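2019-08-17, Hurnwood workshop, device bench

Continuation of the battery and charging checks on the Skometti convertible tablet. The unit is the base model with the keyboard cover attached and the stylus stored in its sleeve. System updates were installed before the first run and automatic updates were then paused.

Screen brightness was set to 300 nits with the bench meter and left there. The standard office script was used: document editing, web pages, one video call, and idle periods with the screen on. The tablet reached 6 percent after a little under nine hours and gave its low battery warning at that point. The previous run, made without the keyboard cover, lasted longer by about 30 minutes. The cover draws its power from the tablet, so a difference was expected, although its backlight was off throughout.
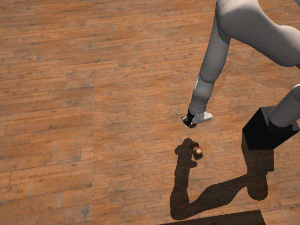 Should the supplied charger be used for all timed runs? Timed runs are to be made with the supplied charger only, and results from the Rudden dock are to be entered on a separate sheet.

The reason for the separate sheet is the behavior noted during charging. On the dock, the tablet stopped at 94 percent and stayed there until the cable was reseated. The supplied charger did not show this. Dock firmware is one version behind the current release and has been left unchanged so that the fault can be repeated.

Kickstand: hinge remains firm at all angles used. Slight play on the left side when the tablet is tilted far back, as recorded in the earlier entry. No change.

Keyboard cover: the space bar missed several presses during the typing portion of the script. Contacts cleaned with a dry cloth. To be checked again with the spare cover before anything is reported to the supplier.

Outstanding: repeat the dock run with the Turunen cable; repeat the office script at half brightness; copy the logs to the shared folder. The comparison with the larger model is held over to September, when the second unit is due.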